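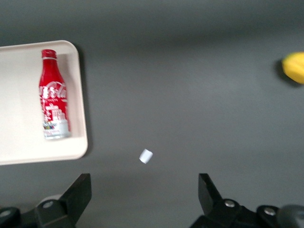 Re: [grerbridge-list] Bottle return at the Korov Street store

Hafiz Sitompul wrote:
> Does anyone know if the return machines at Korov Street still take
> aluminum bottles? I had two bags of them on my cart and the screen
> kept telling me to see the desk. The desk was closed. Also, is
> there a limit per visit now? A sign said 300 but the clerk told me
> something else.
>
> Hafiz

Hafiz,

I was there in August with the school band's collection, so I can answer most of this.

The left machine takes cans only. The right one takes plastic and aluminum bottles, but the label has to be readable and the bottle can't be crushed. If it rejects the same one twice, it locks up and sends you to the desk. The desk closes at 6 p.m., an hour before the machines shut off.

The limit is 300 per person per day. We had 367, and they made us come back with the other 67 the next morning. It may be that the clerk was thinking of the old limit, which was lower.

If you have a lot, try Haddad's on the far side of the bridge. They count by hand, so it takes longer, but they have no limit that I know of and they pay cash. Korov Street gives you a slip you have to use in the store – mine ran out after 2 months, so check the date on yours.

Rinse everything first. Haddad's turned back 76 of ours for being sticky, and those ended up in the regular recycling.

The Drulano building has a bin in the lobby too, if you just want to be rid of them. The deposit goes to the food pantry.

Could someone who shops at Korov Street more often confirm the desk hours? They may have changed for the fall.

Marlene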